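Why Do Sweaters Keep You Warm?

When you pull on a sweater on a cold morning, you start to feel warmer in a minute or two. It seems as if the sweater is giving you heat. But a sweater has no heat of its own. Leave one on a chair overnight in a cold room and in the morning it will be just as cold as the room.

So where does the warmth come from? It comes from you.

Your body is a heater

Your body makes heat all day and all night. It gets the energy for this from the food you eat. Your muscles make heat when they move, and your heart, liver and brain make heat even when you are asleep. The inside of your body stays at close to 98 degrees Fahrenheit, whether it is July or January.

Heat always moves from a warmer place to a cooler place. If the air in your room is at 65 degrees, heat moves out of your skin and into the air. The colder the air, the faster the heat leaves. When it leaves too fast, you feel cold, and you may start to shiver. Shivering is your muscles moving quickly to make extra heat.

A sweater slows this down. It keeps the heat you have already made close to you for longer.

Air does most of the work

Most people think it is the yarn that keeps them warm. The yarn helps, but the air does more.

Air is not good at passing heat along. A metal spoon in hot soup gets hot all the way up the handle, because metal lets heat travel through it easily. Air does not. Scientists call something that slows heat down an insulator, and air that stays still is a very good one.

The trouble is that air does not like to stay still. Warm air rises, wind blows it away, and you stir it up every time you walk across the room. The warm air near your skin drifts off and cold air takes its place. Then your body has to warm up the new air, and the next lot after that.

A sweater is full of small spaces, and each of those spaces holds a little air. The air in there cannot move around much, so it stays where it is and gets warm, and it slows the heat trying to get past.

How knitting makes the spaces

Look closely at the sleeve of a knit sweater, using a magnifying glass if you have one. You will see rows of little loops. Each loop is pulled through the loop in the row below it. One loop, then another, all the way up from the bottom of the sweater to the neck.

Woven cloth, like the cloth in a shirt or a bed sheet, is made in a different way. The threads go over and under each other in straight lines and are packed close together. There is less space between them for air.

Loops also let the cloth stretch. When you push your head through the neck hole, the loops change shape to let you in. When you let go, they go back to how they were. A woven shirt can't do this very well, so shirts usually need buttons. 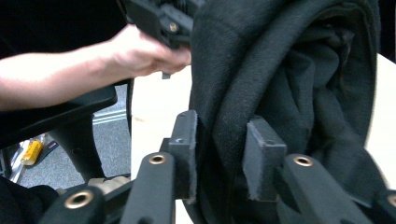
Knit cloth is often fuzzy too. Yarn is made of many thin fibers twisted together, and the ends of some of them stick out. On a wool sweater you can see these hairs if you hold it up to a window. The fuzz holds another thin layer of air on the outside of the cloth.

What yarn is made of

Wool comes mostly from sheep. A wool fiber is not straight like the hair on most people's arms. It has tiny waves in it, called crimp. The waves keep the fibers from lying flat against each other, so there is more room for air.

Cotton grows on a plant. It is soft and easy to wash, but it soaks up water and holds on to it. Wet cotton feels cold, because the water fills the spaces where air used to be, and water carries heat away much faster than air does. This is why hikers are often told not to wear cotton in cold, rainy weather.

Acrylic and polyester are made in factories from chemicals that come mostly from oil. They are melted or dissolved into a thick liquid and pushed through very small holes to make long threads. Factories can add waves to these threads, so that they act more like wool. Fleece is usually polyester that has been brushed until it is fluffy.

Many sweaters are a mix. Look at the label inside the neck or along the side seam. It should tell you which fibers are in it and how much there is of each one.

A visit to a knitter

Yaowalak Thongdee knits sweaters in the town of Etelby and sells them at the market in Wutcombe. She uses a hand-turned knitting machine for the plain parts and needles for the cuffs and collars. The machine has a row of hooks, and as she slides a handle across, every hook makes one loop.

The front of a grown-up's sweater takes her 241 rows. A child's size takes fewer, and it is also the size people ask for most. She keeps a notebook with the number of rows for each size, and she marks them off in pencil as she goes.

We asked her which sweater is the warmest one she makes. She said it is a thick gray one, knitted loosely in wool. "People want it tight," she told us. "They think tight is warm. But you have to leave it some air." She wears a windproof jacket over hers when she walks to the bus, because wind can blow straight through loose knitting and push the warm air out.

Two thin or one thick?

You may have heard that it is better to wear layers. There is a good reason for it. When you wear a T-shirt, then a sweater, then a coat, there is air inside each piece of clothing and also air in between them. Two thin sweaters can keep you as warm as one thick one, and sometimes warmer.

Layers are useful for another reason. If you run around and get hot, you can take one off before you start to sweat. Sweat makes your clothes damp, and damp clothes will make you cold later when you stop running.

Clothes that are too tight squeeze the air out. This can happen with socks. If you put on so many pairs that your boots pinch, your feet may end up colder than they were with one pair.

Animals do it too

Birds fluff up their feathers on cold days. A small bird on a fence in winter can look almost round. It hasn't gotten fatter since the morning – it has lifted its feathers to hold more air.

Dogs, cats and foxes grow thicker coats before winter. Under the long hairs you see on the outside is a layer of short, soft hair, and that layer holds the air. In spring much of it falls out, and people who live with dogs find it all over the couch.

You do something like this yourself. When you are cold you get goosebumps. Tiny muscles in your skin pull your hairs up straight. If you had fur, it would stand up and hold more air. People have too little body hair for it to help much, but our bodies still do it.

Try it: the jar test

You will need 3 glass jars of the same size with lids, one wool or fleece sweater, one cotton T-shirt, a thermometer that is safe to use in hot water, and a grown-up to help with the water.

Ask the grown-up to fill the jars with warm water from the faucet. It should be warm like a bath, not boiling. Measure the water in each jar and write the number down. Put the lids on.

Wrap one jar in the sweater and one in the T-shirt. Leave the last jar with nothing around it. Stand all of them in the same place, away from the heater and out of the sun.

Wait 30 minutes. Then open each jar, measure the water again and write down the new numbers. Which jar lost the most heat? Which lost the least?

If you want to keep going, do the test again with the sweater wrapped very tightly and held with rubber bands. You could also try it with a damp T-shirt and see if that changes anything.

Now try one with ice. Put an ice cube in a small bowl and wrap the bowl in the sweater. Put another ice cube in a bowl next to it with no sweater. Before you look, guess which one will melt first. Many people guess that the sweater will melt the ice, but remember that the sweater doesn't make heat. It slows heat down, whether the heat is going out or coming in.

Words to know

Crimp: the small waves in a fiber such as wool.

Fiber: a very thin thread or hair. Many of them twisted together make yarn.

Insulator: something that heat does not pass through easily.

Knit: made of loops of yarn pulled through each other.

Woven: made of threads that cross over and under each other.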